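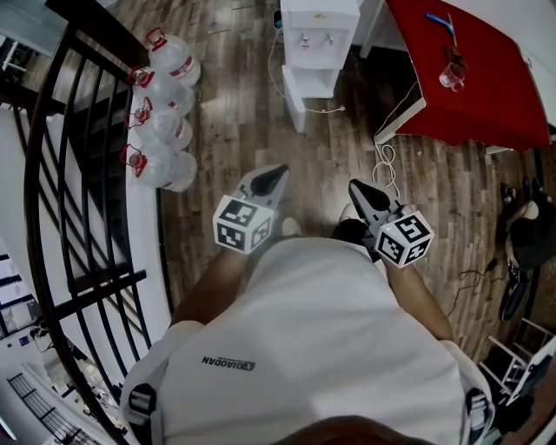 Figure 4. An operator with the two hand-held grippers at the Povora site. Each gripper carries a cube of coded markers for pose tracking.

5.3 Tracking loss during water jug episodes

We recorded 540 episodes at the Povora site and rejected 121 of them. Most of the rejected episodes failed the same way. The pose of one gripper froze for a short time, then jumped to a new position when the marker cube was picked up again. The operator had no warning of this, and the fault was found only when the Hekgate software replayed the paths offline.

The freezes were most common when the operator reached down toward a jug on the floor. In that posture the forearm or the body can hide one cube from the head view. Hekgate kept publishing the last valid pose with a fresh time stamp, so the check for stale data never fired.

The fault is also a safety matter. When one of these paths was replayed on the Barta arm, the jump became a fast sideways move and tripped the force limit. We now mark a pose as invalid after 60 ms without a detection, and the arm stops on any invalid pose. Delali Agbeko reviewed the remaining episodes by hand and removed 2 more. We did not repeat the test on the Cimus arm.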